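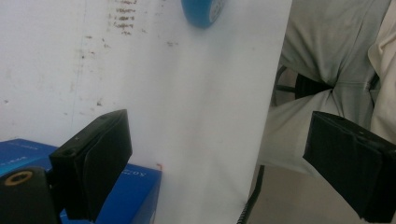
Attachment 1: white sheet upright, stained wall behind, blue tape at top.

Search tickets Go

Ticket: marks on wall, Drundmont store room
Status: open
Reported: brown and grey stains and streaks on white wall. Source unknown.
Log:
Sugar soap tried on a test patch, 2 passes. No change.
Stain block requested from Flustar, 800 ml tin.
Move blue box away from wall before coating. Leave 4 hours between coats.

Related tickets
Mahasneh: paint flaking by door
Kanine: shelf bracket loose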